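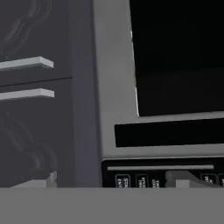

Corkholm pumping station to run on new control settings from June

Operators at the Corkholm drainage pumping station will move to revised control settings in June, after a review found that the two duty pumps were starting far more often than their motors are rated for.

The station lifts surface water from the low ground east of the town into the tidal channel. It was last refitted when the original diesel sets were taken out, and the start and stop levels chosen then have stayed in place. Housing built since at Trerngate drains faster than the fields it replaced, so the wet well now fills and empties in short bursts during moderate rain.

Lakshmi Chowdary, who led the review for the drainage board, said the logged data showed up to 15 starts an hour on the lead pump in wet weather. "The motor can take that for a while, but the windings run warm and the contactors wear," she said. "We had replaced one set of contacts early and were about to replace another."

Under the new settings the start level is raised and the stop level lowered, giving a working depth of 245 mm more than at present. The lead pump will also change over after every run, where it now changes once a day. The standby pump keeps its separate float switch, which is wired directly to the starter and does not depend on the controller.

Bitska, the contractor for the electrical work, will fit a second level sensor in the wet well. The two readings will be compared continuously. If they differ by more than a set margin for longer than a minute, the station raises an alarm and falls back to the higher reading.

The board considered variable speed drives but decided against them for now. Peter Hrubý, the board's mechanical engineer, said the existing motors were not suited to long running at low speed and the supply cubicle had no space for the drives - both would have to be changed together. The option will be looked at again when the pumps are next due for overhaul, at roughly 3000 running hours from now.

Work on site will be done one pump at a time so that the station stays in service. A hired pump will be kept on the bank throughout, with its hose laid across the footpath under a ramp. The path remains open, but cyclists are asked to dismount.

Residents at Trerngate may hear the pumps run for longer at night. The board expects no change in noise level.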